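Valtholm Publishes the Maintenance Routine for Its Edarik Hand Grippers

SKALTBRIDGE – Valtholm today released the full service routine for the Edarik, its cabled hand-held gripper, at a thrilling 17 pages. The company had hoped for fewer. The fingers had other ideas.

Under the new routine, operators check each pair at the start of a shift: finger plates seated, jaws closing evenly, cable free to follow the forearm without tugging. Finger screws get retightened after every 416 grasps, a figure the service desk reached by waiting for things to rattle. The final check is a two-handed hold on something glossy and awkward, with a cloth at the jaws.

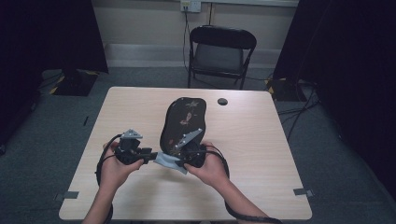 Cuadros, which keeps six pairs in daily use, replied that the cable check alone was worth the reading, and asked whether page nine could be printed larger – the crew reads it at arm's length, with both hands full.

Valtholm has agreed to the larger page nine. Worn fingers can be swapped at the bench in around 2 minutes, or somewhat longer if the small screwdriver has wandered off again. Recalibration follows every swap, including the ones that felt fine.

The routine is free to current Edarik owners and ships with all new pairs from July. A spare small screwdriver is included.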